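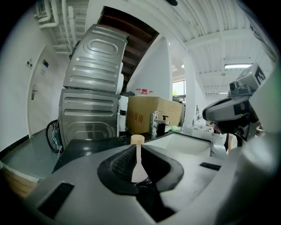
A sink and countertop in Otcombe.

Otcombe water customers will pay more from January

Dec 9, 2024

Households in Otcombe will see a higher water bill in the new year after the town council approved a rate increase to pay for replacing the Eberhard Street main.

The main runs from the Fuvelum pumping station to the Trinside neighborhood and has broken 2 times this year. The second break left 745 homes without water overnight and closed the elementary school for a day.

Under the new rates, the fixed charge goes up by $2 a month. The price per gallon stays the same. The charge applies to every metered account in town, including apartments that have their own meter. Tenants whose water is included in the rent will not get a separate bill. 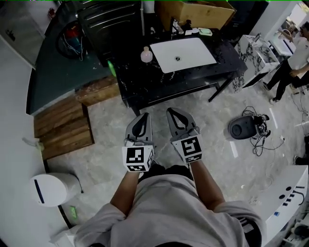
The work covers 1,270 feet of pipe and is planned in stages, starting at the Trinside end. Crews will shut off one block at a time, and residents will get a notice on the door the day before. Shutoffs are expected to last from morning until late afternoon. The town suggests filling a few jugs for drinking and cooking, and running the cold tap for several minutes once service is back. Cloudy water is common after a shutoff and usually clears on its own — if it doesn't, customers should call the water office.

Parking on Eberhard Street will be limited while the trench is open. Trash pickup will stay on its normal schedule, but carts on the north side should be moved to the corner.

The council also set aside money for a small rebate program. The first 300 households to replace an old toilet or faucet with a low-flow model can apply for a credit on their bill. A receipt and a copy of a recent water bill are required. Forms will be at the town hall front desk and the library before the end of December.

Customers on the reduced senior rate are exempt from the increase and do not need to reapply.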